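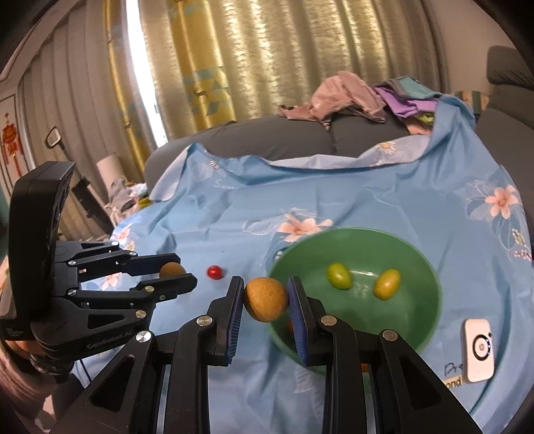
斑点の出た黄褐色の果実と、ボウルの縁。

1/ 果実の追熟と斑点について、手元のノートから抜粋して連投する。対象は家庭で常温に置く果物全般。品種ごとの細かい話は省く。

2/ 前提として、果物は収穫後に熟度が進むもの(クライマクテリック型)と、ほとんど進まないものに分かれる。前者はバナナ、キウイ、洋梨、マンゴー、アボカドなど。後者は柑橘、ぶどう、いちごなど。後者を買ってから置いても糖はまず増えない。

3/ 前者では呼吸量とエチレン生成が一時的に跳ね上がる。エチレンは自身の生成をさらに促すので、立ち上がると早い。「昨日まで硬かったのに」という感想はこの曲線の形で説明がつく。

4/ 柑橘が置くと甘くなるように感じるのは、主に酸が呼吸で消費されて糖酸比が動くため。追熟とは呼ばない。

5/ 表皮の斑点は原因が一つではない。
・成熟に伴う褐変
・果点(もともとある気孔やコルク化した組織)
・擦れ傷
・低温障害
・病斑
外観だけで区別できる組み合わせは意外に少ない。

6/ 果点は収穫時から存在し、保存中に数が増えることはない。梨の表面のざらつきがこれ。押しても沈まず、果肉にも影響しない。

7/ 低温障害は冷蔵庫から出したあとに目立つことが多い。熱帯・亜熱帯原産のものは5℃で傷む種類が珍しくない。陥没した斑、果肉の変色、追熟の停止が典型。硬いうちに冷蔵するのが一番まずい。

8/ 病斑は輪郭がはっきりして中央が凹み、日ごとに広がる。気になるものは写真を撮って翌日比べるのが早い。カビが見えたら隣の果実も点検する。

9/ 保存器について。深いボウルに積むと下の段に荷重がかかり、接点から傷む。うちでは2段までと決めている。底に布を一枚敷くと点接触が面接触に近づく。

10/ 通気のない容器に密閉するのは別の問題がある。エチレンと一緒に水蒸気も溜まる。紙袋が勧められるのは、ガスをある程度留めながら湿気を逃がすから。

11/ りんごを一緒に入れる方法は有効。ただし効くのは相手がエチレンに応答する場合に限る。いちごの横に置いても甘くはならない。葉物の近くは避ける。黄化が早まる。

12/ ClastowのColin Haworthさんから以前もらった指摘。「室温」とだけ書くな、置き場所を書け、とのこと。棚の上段と床近くでは温度が違うし、冷蔵庫の天板は排熱で暖まる。以後は場所も併記している。

13/ 熟度の確認は、側面を指で押すと内出血のような傷になる。洋梨なら軸の付け根付近を軽く触る。アボカドはヘタの周囲。マンゴーは香りと手に持ったときの弾力を併用。

14/ 食べ頃に達したら冷蔵に移してよい。呼吸が落ちて数日は延びる。バナナは皮が黒くなるが、果肉の変化は皮ほど速くない。

15/ 切り口の褐変は別の反応で、ポリフェノールが酵素で酸化されたもの。レモン汁はpHを下げ、アスコルビン酸が酸化物を還元する。塩水は酵素を阻害する。味への影響は塩水のほうが小さいと感じるが、これは好みの範囲。

16/ 冷凍するなら熟してから。凍結で追熟は止まり、解凍しても再開しない。1袋100gに小分けして平らにしておくと、使う分だけ出せる。解凍後は組織が崩れるので、ソースかスムージー向き。

17/ 記録の取り方を聞かれたので。購入日、置き場所、触感の三項目だけ。Maritza Castañoさんは重量も毎日量っているそうで、蒸散の傾向が見えるらしい。自分は続かなかった。

18/ 訂正:10の紙袋は、口を一度折る程度でよい。きつく閉じるとポリ袋ほどではないが蒸れる。

19/ 次は11月に根菜の貯蔵を書く予定。じゃがいもの萌芽とエチレンの関係から始める。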